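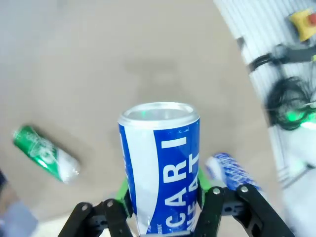
Blue and white drink can, silver top

Ulletti Under-Counter Can Cooler, Model 1810

I put off buying a drinks fridge for years. We had one shelf of the kitchen refrigerator given over to soda, and every time somebody wanted the mustard, six cans had to come out first. So when we started carrying the Ulletti line here at Vundico, I took a 1810 home before I put it on the site, and it's still in my laundry room (sorry, boss, that's me).

It's a plain little thing. Black cabinet, glass door, wire shelves you can pull out and flip over. The door swings left or right, and swapping the hinges took me one cup of coffee and a Phillips screwdriver. Put the screws in a saucer! I lost one behind the dryer and had to fish it out with a coat hanger.

Holds up to 700 ounces of drinks if you pack it tight with regular cans. Tall cans fit too, but you'll want to take out the second shelf – they won't stand up otherwise. Wine bottles lie down fine on the bottom.

The dial goes from 1 to 5. I keep mine on 3 and turn it up the night before company comes. Don't leave it on the top setting all week, or the cans at the back get slushy, and I've cleaned up one burst ginger ale already.

Is it quiet? Pretty quiet. There's a hum when the compressor kicks in, and I wouldn't want it next to my bed, but with the door shut I can't hear it from the kitchen. The inside light has its own switch, which I like more than I expected to.

What's in the box: cooler, shelves, drip tray, spare hinge cover, key. The lock is basic but it keeps my nephews out.

If you need more room, the Ulletti 3000 is the same cooler in a double width. The Pathirana shelf liners fit both and stop the smaller cans from tipping between the wires.

Ships from our Ivmont warehouse. Back in stock December 2018. Let it stand upright overnight before you plug it in.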